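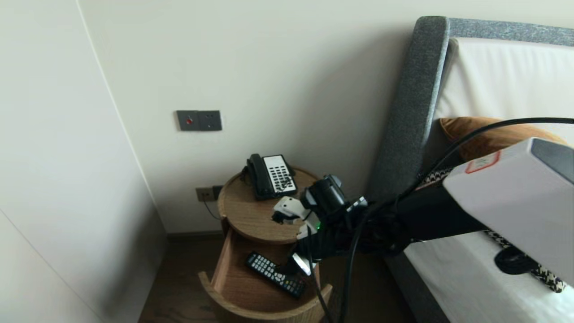
**Randby House, Plellham — Rooms and Housekeeping Meeting**

Minutes of the meeting held on 20 April 2023 in the breakfast room, starting once the morning checkouts were done.

Present: the house manager (chair), the head of housekeeping, two room attendants, the maintenance lead, the front desk supervisor and the bookkeeper (minutes).

Apologies: the night porter.

**1. Minutes of the last meeting**

Agreed as correct, with one change. Under "Laundry", the missing pillow protectors were from the first floor, not the second. The front desk supervisor has altered the copy in the folder.

**2. Matters arising**

The corridor light outside the linen cupboard has been fixed. The smell in the back stairwell has not been traced. Maintenance will lift the drain cover and report back.

The guest information cards have been reprinted with the right breakfast times. Old cards are still turning up in some rooms and should be thrown away when found.

**3. Bedside tables**

Most of the meeting was spent on this item. The round bedside tables from Kindar are now in all 30 rooms. The invoice came to £3,936 including delivery and has been paid.

Housekeeping reported that guests like them. The raised rim keeps glasses and pens from rolling off, and the round shape fits the corner beside the headboard better than the old square cabinets did. The room attendants find the tops quick to wipe but say that dust gathers where the rim meets the top. A dry cloth first, then a damp one, was agreed.

The drawers were discussed. They are curved and swing out to the side, and guests who expect a straight drawer tend to tug at them. In room 29 the slide has worked loose and the drawer drops at the front. Maintenance has the right screws and will see to it this week. The other rooms will be checked at the same time, starting with the top floor.

One attendant asked whether the tables could come forward from the wall so that the skirting can be reached. Maintenance said the phone lead would allow it in most rooms but that the feet mark the floor if dragged. Tables are to be lifted, by two people if need be. Felt pads will be priced.
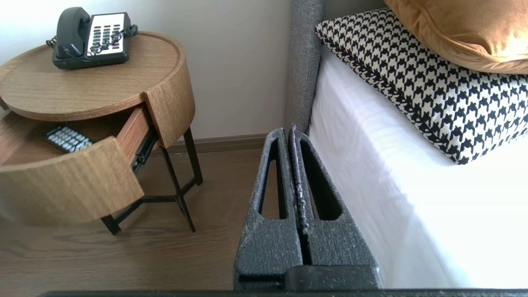 Page 2

**4. Bedside telephones**

The front desk asked for the telephones to stay. There had been a suggestion in October that they be taken out to free up space on the tables. The desk still gets calls from the rooms every evening, mostly for towels and late checkouts, and the older guests in particular do not want to use a mobile.

It was agreed that the phones stay, and that they go at the back of the table near the wall so that the front is clear for a drink or a book. The handset should be properly in its cradle when the room is finished. The desk has had several lines showing engaged all day with no guest in the room.

Coiled cords are to be untwisted when they need it. Keypads to be cleaned with the alcohol wipes, and the wipe run along the underside of the handset as well. No spray to be used directly on the phone.

**5. Television remote controls**

The front desk supervisor said that missing remotes were the most common complaint last quarter. In nearly every case the remote was still in the room. It had been put in the drawer by a guest or by staff, and the next guest did not look there.

There was some disagreement. One attendant thought the drawer was the tidiest place and that guests would learn to open it. The head of housekeeping said guests should not have to search. The chair noted that remotes left on the bed end up in the laundry bags, and that Vergara has sent back 2 this year with the sheets.

Maintenance brought up the black holders, which stand the remote upright and grip it at the sides. They stop it sliding about and make it easy to see from the door. The attendants had no objection but pointed out that staff do not all put the remote in the same way up.

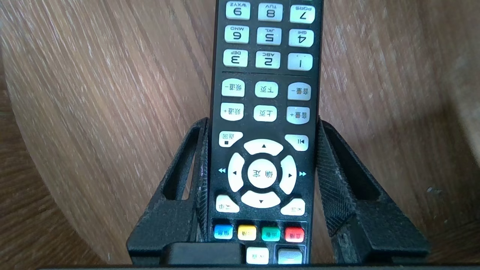 With the remote upside down, the number keys are at the top and read backwards, and a guest has to lift it out and turn it round before making sense of it. The buttons are labelled in Chinese apart from the numbers and symbols, so guests who do not read Chinese already find it slow going. The head of housekeeping asked that everyone check which way up it is before leaving the room.

Agreed:

- Remote goes in the holder, right way up, when the room is made up.
- Drawer to be opened and checked on every changeover — guests leave chargers, glasses and medicine in there.
- Remote to be wiped between guests, with attention to the gaps round the arrow keys.
- Front desk to write a short card in English giving the return, channel, page and volume buttons. Draft to go to the chair before printing.

Spare batteries are kept in the linen cupboard, top shelf. Please write down what is taken.

**6. Linen**

Vergara has asked for bags to be tied, not knotted. The next delivery will be a day later than usual. Attendants are to hold back one full set per floor until it arrives.

**7. Any other business**

The bookkeeper asked for petty cash receipts to be handed in with the room number on the back.

The vacuum cleaner on the first floor is losing suction again. Maintenance will look at the hose before a new one is considered.

A request for a second trolley was put off until the next meeting.

**Actions**

| Action | Who |
|---|---|
| Repair drawer in room 29, check the rest | Maintenance |
| Price felt pads for table feet | Maintenance |
| Lift drain cover, back stairwell | Maintenance |
| Draft card for remote buttons | Front desk |
| Tell night porter about items 4 and 5 | Front desk |
| Remove old information cards | Room attendants |
| Reply to Vergara about bags | Head of housekeeping |

Date of next meeting to be put up on the staff board.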